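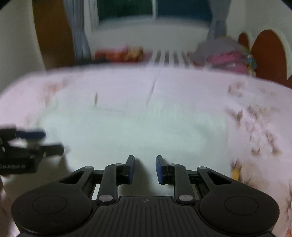

*Fig. 9. Pale cloth laid over the middle of the patterned sheet.*

## Folding on the bed

A bed is the best folding table in the house! It's wide, it's soft, and a large cloth can lie on it without anything dangling to the floor. These steps go with the Furnia linen set from Plaludden, but they work just as well for any flat cloth, from a tea towel up to a twin top sheet.

**Before you start**

- Pull the bottom sheet tight and smooth it with your forearm. Wrinkles underneath will show up in your folds.
- Move stacks of finished laundry away from the middle of the bed.
- Check that the cloth is fully dry, hems included.

**Steps**

1. Lay the cloth in the middle of the sheet with the hem side down. A plain cloth on a patterned sheet is a treat to work with, as you can see exactly where one stops and the other begins.
2. Smooth from the center out to the edges. Use flat hands and go slowly.
3. Take the two near corners and carry them to the far corners. Keep a little tension between your hands the whole way, and set them down together.
4. Run your palm along the new fold.
5. Fold left to right. Line up the edges first, then the corners (this order really does make a difference!).
6. Fold in thirds for the Kurup shelf box, or in half once more for the deeper Carkcombe drawer. The drawer holds 14 cloths folded this way.
7. Slide both hands under the finished bundle and lift it straight up.

> **Note:** If the corners are more than a finger's width apart after step 5, open the cloth back to step 2. Tugging at a folded cloth only moves the problem inside.

> **Caution:** Take off rings and bracelets before smoothing open-weave pieces. A snagged thread can run the full width of the cloth.

Got a fitted sheet to do? Those elastic corners need to be tucked into one another first, so turn to "Fitted sheets" and come back here at step 4.

Replacement shelf boxes: part 471.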